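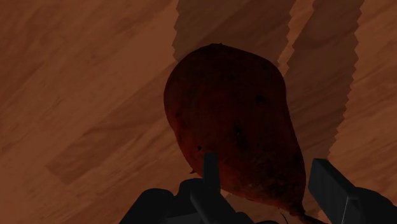
Fig. 1. Sweet potato between the fingers of the gripper, simulated kitchen table.

Introduction to Automation, Handout 2
Notes from the demonstration at Ballier, Fedoruk Building
Visit of 3/23/18

Please read these notes before you write your visit report. They follow the order of the morning, with some additions from me where the talk went too fast. If you could not come, you can use them together with the chapter on grasping, but then write in your report that you did not see the demonstration.

1. What we went to see

Ballier develops control programs for robot arms. Most of the first testing is done in simulation, in a program which they call Lukomik. The open day had two parts, first the simulated table task on the big screen and after lunch a discussion. The group was limited to 12 persons, so I am sorry for those who stayed on the waiting list. There will be another open day in January.

The task is easy to say in words: the arm must find one object on a kitchen table, go down to it, close the fingers and lift. Other things stand on the same table and must stay where they are. Our hosts call these other things "distractors," and I will use this word also in the exam.

2. The steps of one attempt

Write these steps in your notebook in your own words.

Reset. The program puts the objects on the table, in slightly different positions each time. The arm goes to its start pose.

Approach. The gripper moves to a point over the object with the fingers open. The speed is reduced at the end of this step.

Descent. The gripper goes down. In this step a small error in the horizontal position becomes important. With an error of a few millimeters one finger can land on top of the object and push it over.

Close. The fingers move together until the measured force passes a limit, or until they meet each other, which means that there is nothing between them.

Lift. The arm goes up and the program checks the height of the object. If the height is over the limit for 2 seconds, the attempt is counted as a success.

A remark on the word "success." In Lukomik it has only the meaning of the last line. An attempt where the arm lifts the object correctly but knocks a distractor to the floor is still a success for the counter. Several of you were surprised by this. I think it is a good topic for the report.

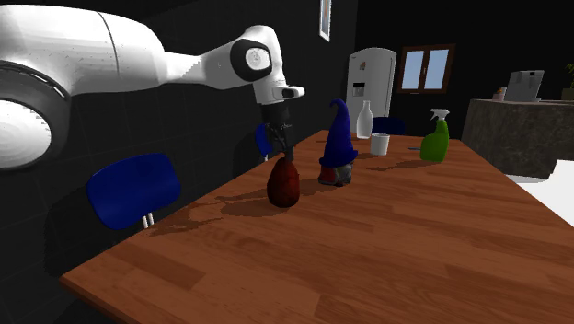 Chanida Kamolrat asked why the fingers come from straight above when a person would take the same object from the side. She had tried it at home with a potato, she said, and her hand never came from the top. With a low round thing she would put the thumb on one side and the fingers on the other, and the wrist would be almost flat on the table.

The answer from Ballier was in two parts. First, a vertical approach needs less free space around the object, so there are fewer collisions with the neighbors. Second, the planning is shorter: the program has to choose a position and one angle of rotation, and the tilt is fixed. The price is that tall objects are difficult. A bottle taken from above must be taken by the neck, and then it swings. They have a side approach too, but it was not ready to show.

3. Simulation and the real arm

The speaker gave us two numbers. The control program was trained on 2,000 simulated attempts, and the last version reached 85 percent success in the test. Please be careful how you use the second number. It is valid for this table, these objects and this definition of success. It says nothing yet about a real kitchen.

Three differences were discussed:

Friction. In the simulation it is one value for each surface. The skin of a real vegetable can be dry in one place and smooth or dirty in another.

Contact. When two rigid bodies touch, the simulator must calculate the forces in small time steps. If the step is too long, the object may shake between the fingers or jump away. We saw one such jump — the whole room laughed — and it was a very useful moment, so describe it if you remember it well.

Light. Shadows move together with the arm, and a program that works from camera pictures can take a dark shadow for a part of the object. For this reason Ballier changes the direction of the light between attempts.

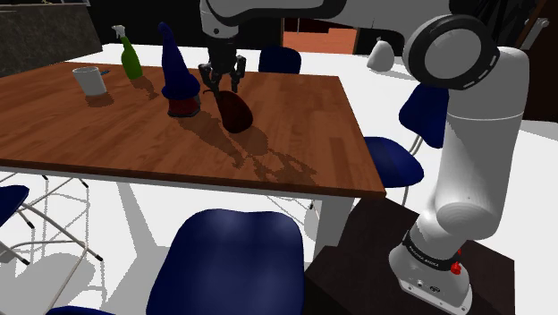 A fourth difference was mentioned only shortly, and it is time. The simulator can wait for the control program as long as necessary. A real arm continues to move while the program is thinking. In the Preneck exercise we will add a delay by hand, so that you can see how the descent gets worse.

4. For your report

Length is two pages. Describe one attempt from reset to lift, using the names of the steps above. Then give your own definition of success for the table task and explain which attempts would be counted differently with it.

If you use the figures from the talk, write where they come from. Drawings by hand are welcome, also in pencil, but please label the axes.

Reading for the next class: the chapter on grasping, up to the section on force limits.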